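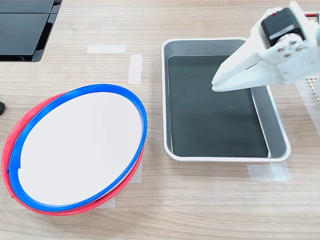 Expungement and Record Sealing Clinic: Frequently Asked Questions

Last updated 8/1/22

Welcome! If you found your way to this page, you probably have an old case on your record, or you care about someone who does. We love these questions. Read through what we have here, then call the clinic desk if yours isn't covered. The Julham Record Clearing Project has been running free clinics in Nedby and Julham since the county changed its filing rules, and people really do walk out with their petitions done.

What is the difference between sealing and expungement?

Sealing hides a record from most of the public, but the court and the police can still open it. Expungement goes further, and the court orders the record destroyed or returned to you. Which one you can ask for depends on the kind of case, how it ended and how long ago. Dismissed cases usually qualify for expungement. Most convictions that qualify at all qualify for sealing.

Do I need a lawyer?

No. You can file on your own, and plenty of people do. At our clinics you sit down with a trained helper who goes through the petition with you line by line, and a licensed attorney looks it over before you leave. The attorney does not become your lawyer for anything else. If your case turns out to be complicated we will tell you, and we'll give you the list of local offices that take this kind of work.

How long do I have to wait after my case is over?

For a dismissed case, there is no wait. For a misdemeanor conviction, the clock starts on the day you finished everything: jail time, probation, classes, all of it. People often count from the day they were sentenced and show up too early, so please look at your discharge paper first. If you can't find it, the probation office can print another one.

Some felonies can be sealed too, with a longer wait, and some can never be sealed. We would so much rather you ask than guess! We have met people who spent years thinking they were shut out when they could have filed.

What should I bring?

A photo ID, your case number if you have it, and any court papers you've kept, even the crumpled ones. If you don't have a case number, bring your date of birth and the year of the arrest as best you remember it. We can look things up on the public terminal at the courthouse, though that adds time to your visit.

Also bring every name you have ever used. Married names, middle names, the nickname that somehow ended up on a ticket. Records get filed under all of them.

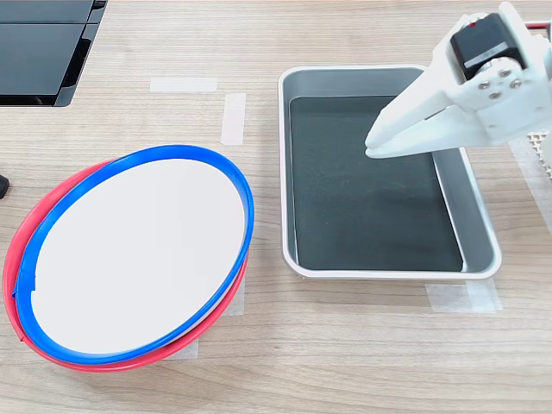
How much does it cost?

The clinic is free. The court charges a filing fee of $23 per petition, and you need a separate petition for each case. If you get food assistance, or if paying the fee would make it hard to cover rent, ask for the fee waiver form (it's one page, and we keep a stack at every table). The judge decides on the waiver without a hearing in most cases.

Certified copies of your final order are extra. Get at least two if you can. One goes in a safe place at home, and the other is for the day a landlord or employer pulls up something that shouldn't be there.

Where and when are the clinics?

We meet at the Lehtinen Community Hall in Nedby, Room 11, and at the Julham branch library on alternating weeks. The Lehtinen hall has the bigger parking lot. The library is closer to the bus. Clinics pause in February while the court switches over its forms, and then we start right back up.

Can I just walk in?

You can, but a booked slot gets you seen faster. Booking is through Visitz, the same sign-in page the library uses for its study rooms. Pick "legal help" and then the location. You don't have to say what your case is about, and please don't type it in the notes box, where library staff could read it. If you'd rather not go online, call the desk and we will book it for you.

I booked a slot and got no confirmation. Am I on the list?

Check your spam folder first. If it isn't there, call us. A typo in the email address is the usual cause and we can fix it in a minute.

What happens after I file?

The clerk stamps your petition and sends a copy to the prosecutor, who has 15 days to object. If there is no objection, a judge may sign the order without ever seeing you. If there is one, you get a hearing date in the mail. An objection is not a no! We help people get ready for hearings, and a short honest statement about your life since the case goes a long way. Letters from a boss, a teacher or a pastor are welcome too.

Please keep your mailing address current with the clerk. If you move, file the change of address form the same week. Missed hearings are the saddest reason petitions get denied.

Will my record disappear from background checks?

From the court's own site, yes, usually within a few weeks of the order. Private background check companies are another story. They buy data in bulk and some are slow to update. Once you have your certified order, you can send a copy to the company and ask them to remove the entry. We have a sample letter at the clinic that you can fill in by hand.
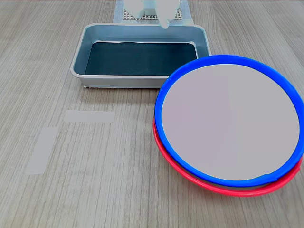

Do I have to tell an employer about a sealed case?

For most jobs you can answer as if it never happened. The exceptions include law enforcement, some child care and health care licenses, and certain work that needs a federal clearance. Read the question on the application closely, and if it says "including sealed records," talk to us before you sign.

Does this affect my right to vote?

Sealing and voting are separate things. You may already be able to vote, whether or not your record is ever sealed. We keep registration cards at the clinic and we're thrilled to help you check where you stand.

I am not a citizen. Should I file?

Please speak with an immigration attorney before you do. Immigration officials can still look at sealed and expunged cases, and you may need those court papers later on. We can refer you, and the first talk is free.

What about old traffic tickets?

Ordinary tickets can't be sealed here. Unpaid ones can hold up a license, though, and the court has a payment plan window on the first floor. Ask for Form 518.

Can I get help for a family member?

You can pick up forms and bring home our handout, but the person named in the case has to sign the petition. If they can't travel, call the desk and we'll set up a phone visit.

How many people has the clinic helped?

Last year we filed petitions for nearly 518 people, which still makes us grin. Every one of them started with a phone call or a chair in the waiting area, so come see us.

I'd like to help out. Do I need legal training?

Nope! We train everyone over two evenings. Spanish speakers are especially needed at the Nedby clinic, and so are people who are comfortable with the courthouse terminal. Leave your name at the sign-in table or with the desk.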